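So I finally moved my soup habit to mornings, and I'm a little obsessed! It started in January, when Keabetswe Sithole brought me a jar of her bean soup from Andonside and I ate the whole thing at 7 in the morning, standing up.

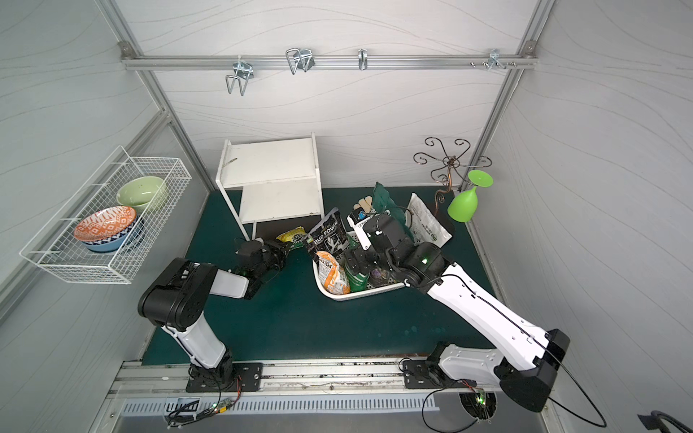

Her trick is a spoon of vinegar right at the end (I'd always put it in first, which just made everything taste flat to me). I've tried it with lentils, split peas and one very sad cabbage.

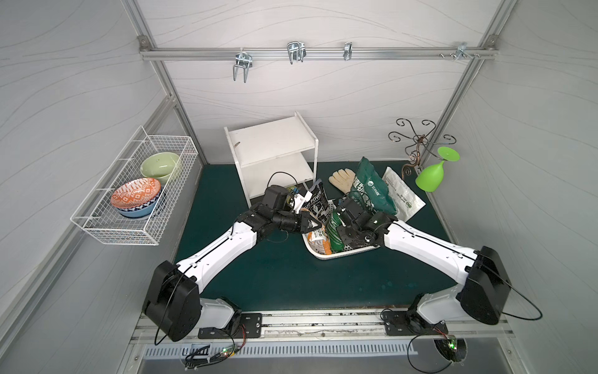
The cabbage one I won't repeat. But the lentils, oh my goodness, with black pepper and yesterday's toast torn up in it... I'm making another pot tonight.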